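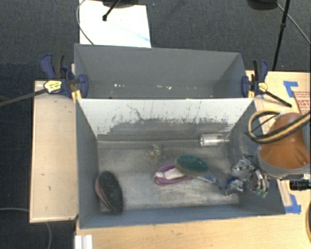 4. Trying Out the Plikumow Bin-Picking Kit

Figure 3. The robot hand reaching over the right wall of the front bin. Two clamps hold the front and rear bins together.

I'll say up front that we bought the Plikumow kit with our own lab money, and Prastance (the company that sells it) didn't see this section before we sent it in. What you get is a hand, a controller, the picking software and a year of phone support. You bring the arm, the bins and your own pile of junk to pick up!

4.1 Setup

Our cell uses two gray bins placed one behind the other, with a bar clamp on each side where they meet (Figure 3). The manual wants a molded double tray that Prastance sells separately, but Wanpen Chaiyaporn talked me out of ordering it, and I'm glad she did. Plain bins and clamps from the hardware aisle were fine once we'd told the software where the walls were. Decha Meesuk wrote the little script for that, and it's in our supplement.

We ran 300 picks to get comfortable with the kit and then 2000 that we scored. A pick counted if the item left the front bin and was released over the rear one. Anything that landed back in the front bin was a miss, even if the software called it a success (it did this more often than I'd like).

4.2 What we put in the bin

The sample parts that come in the box are all tidy blocks, so we left them there and went with household stuff. Figure 3 shows the sort of mix I mean, with a clear cup lying on its side against the far wall and a brush overlapping a purple shoe-like item. I like overlaps such as that one because the kit has to decide what's one object and what's two. Clear things are the other headache, and the release notes from April pretty much admit it.

4.3 Living with it

Calibration is the best part of the whole package. You tap through five screens, the hand touches the bin corners, and you're done before your coffee's ready. The grip settings are another story – they're buried three menus deep, and they reset whenever you swap object lists. Isauro Pacheco called support on that one and got a patch the next morning, which made us all a lot friendlier toward the product. We installed it before the scored picks began, and all the results in Section 5 use the patched version.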